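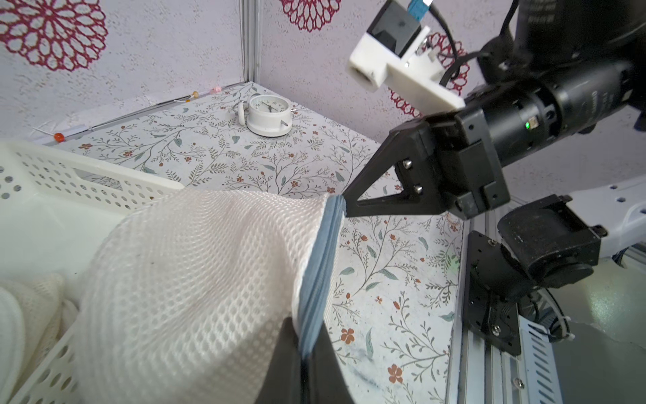 Paltov Two-Arm Bench Cell: demonstration visits

Home > Equipment > Handling > Bench cells

We list the Paltov cell because customers keep asking us for it. Before anyone fills in an order form we would like them to come and watch it work, and to bring something of their own for it to work on. What follows is a plain account of what you will see at a demonstration and what you won't.

What it is
Two small arms on an aluminium frame, each with a two-finger gripper and its own camera. The job shown at our open day on Jul 16, 2020 was a zipped mesh laundry bag, the sort you put delicates in. One gripper takes the zip, the other steadies the mesh next to it. It sounds like nothing. Soft things that change shape when you touch them are hard for a machine, and the maker's literature talks as if that were all settled. We don't think it is.

What the leaflet says and what we say
The leaflet says "handles any household textile". We have seen it handle one kind of bag, plus a few items the Paltov people brought along. Ask to see a bag with a smaller zip pull. Ask to see a dark one.
The leaflet says "ready in minutes". Our own set-up took most of a morning, and two of us were doing it.
The leaflet shows a bare white table. We prefer ours with a patterned top and patterned walls — a plain background flatters any camera, and very few of our customers own a plain room.

Booking a visit
Visits last 90 minutes and we take groups of up to 5. Rajkumari Joshi runs them and will stop the cell whenever you ask. Please do ask. A demonstration that only goes the way the demonstrator wants is a sales film. You may change the position of the bag between attempts, swap it for your own, or tell her to leave a failed attempt as it is so that you can look at where the fingers ended up.

If you want a success rate, write down your own. We don't publish one, and we would be wary of any seller who did so without saying which bag.

Comparing it
The Vuvar cell can be seen on the same visit if you tell us beforehand. It has one arm and costs less. For boxes and bottles we would buy that one. Bansal make a fixed clamp that holds a bag open without any robot at all, and for some laundries that will be enough.

In the box
Two arms with grippers
Two cameras with brackets
Frame rails and corner posts
Cable set
Table top and wall panels are sold separately

Stock and service
Lead time: 42 days
Spare finger sets: in stock at Balmont
Visit deposit: £200, returned whether you buy or not
Service questions: Sarmīte Siliņa, Balmont workshop

The next round of visits after this one is in December.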